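About Jekard Kitchens

Hello, and thanks for dropping by!

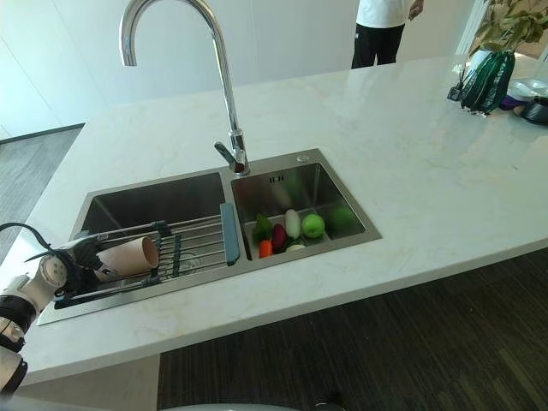
I'm Gonçalo Patrício, and I started Jekard in a rented unit in Multevbridge with one workbench and a very patient bank manager. There are six of us now, and we fit kitchens in town and in most of the villages up the valley.

We're a bit obsessed with sinks, I'll admit it. I love a double bowl set into a marble island, with a tall tap you can get a stockpot under and a roll-up rack you can pull across one side while the carrots and apples sit in a strainer in the other. You'll spend half your life standing there (I certainly do), so it's the first thing I ask people about, well before cupboard doors!

The Horobets showroom is open from 2 till 6, and the kettle's usually on. Bring your measurements, or a sketch on the back of an envelope – I've worked from worse. We're at unit 4, with parking round the back.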